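Visiting the Reltulard Water Passage: Frequently Asked Questions

Everything people ask at the ticket window, plus a few things they ask once they are underground and it is too late. 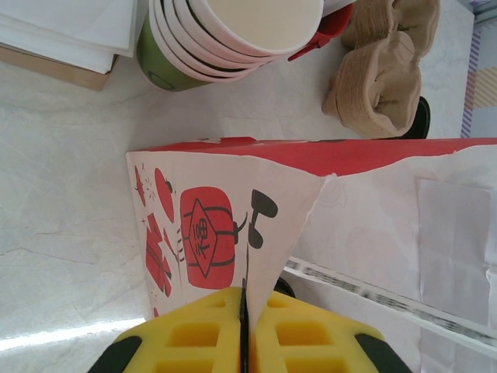
White paper gift bag with a red band and a red lantern design.

What is the Reltulard passage?

It is a tunnel cut through limestone under the old quarter of Reltulard to bring spring water to the lower town. The water was rerouted long ago and the passage is now open for walking. It starts at the Skutel Gate, wanders under the market, changes its mind twice, and comes out in the Dankwa cistern.

Why does it bend so much?

There are two theories. One is that the diggers followed a natural crack in the rock. The other is that two teams started from opposite ends and had trouble finding each other. Guides tend to have strong feelings on this. Ask only if you have time.

How long does the walk take?

Plan on 50 minutes with a guide. The distance is not great, but you will be behind other people, and one of them will be photographing the ceiling.

Is it one way?

Yes. You go in at Skutel Gate and come out at the cistern. There is a stretch in the middle where two adults can't pass each other without becoming well acquainted, so we don't allow walking back. If you left your hat at the entrance, you can collect it by the street, which is uphill.

How big are the groups?

No more than 20 people, including children and including the friend who "isn't really on the tour." Groups leave from the bench inside the gate. Please be there a few minutes early. The guide has the key and does not come back for stragglers.

Do I have to book?

From spring through fall, yes, if you care which day you go. In winter you can usually walk up and get a place on the next tour. Friday is the exception all year, as the last tour leaves at noon and everybody finds this out at 11:30.

What does a ticket cover?

The guided walk, the loan of a helmet, and entry to the two rooms of the site museum. It does not cover the city walls, the Lomow tower, or the parking lot, all of which are run by other people with their own ideas about prices.

Can I get a refund?

Up to the day before, yes. On the day itself we can move you to a later tour if there is space. We can't refund tickets on the grounds that the tunnel was dark.

What should I wear?

Shoes with a grip. The floor is worn smooth in places and damp in most of them. It stays cool down there even in August, so bring a layer, and expect a drip down the back of the neck somewhere near the second bend. Visitors in sandals are let in, but the guides will look at your feet and sigh.

I'm tall. Will I fit?

Probably, with bowing. The lowest section is short, and the helmets are there for a reason. You can hear the reason on nearly every tour.

I don't like small spaces. Should I come?

Try the first chamber before you decide. It is just inside the gate, fairly roomy, and gives you an honest idea of what follows. If you don't care for it, tell the guide there and then and you'll be let back out with no fuss. Once the group passes the iron door, the quickest exit is the other end.

Are children allowed?

Children over 4 are welcome. Younger ones can visit the museum and the cistern viewing platform. Strollers can't go through, and baby carriers worn on the back are a bad idea for the same reason tall people need helmets. Front carriers don't solve the age rule, though it's a good try.

Is the site accessible?

In part. The museum, restrooms, and cistern platform have level access from the street. The passage does not. There are 200 steps counting both ends, uneven underfoot, with a rail on one side only. A film of the full walk plays in the museum. It has a bench in front of it and no drip.

Can I take pictures?

Yes, without flash and without tripods. Please don't stop in the narrow section to check how the picture came out. It came out dark.

Can I bring a bag?

A small one. Backpacks have to be carried in front, and anything bigger goes in a locker at the gate. Since you finish at the other end, you'll need to walk back up to get it. We mention this on the ticket, on the locker, and here.

Is there anything to eat or drink?

Water is fine in the passage. Food is not, and that goes for gum. There are cafes all around the market - the ones farther from the gate cost less and have better chairs.

Does the tunnel ever close?

After heavy rain, sometimes for a day or two. December is the likeliest month for it. The passage was built to carry water and still does the job when asked. Closures are posted on the gate by 8 in the morning.

Is it haunted?

The knocking is a pipe.

What else is nearby?

The Lomow tower is a short climb from the cistern and has the best view of the walls. The spice street is on the way, if you'd like to smell of cumin until you get home. The old city map sold at the ticket window shows both, along with a footbridge that was taken down before the map was printed.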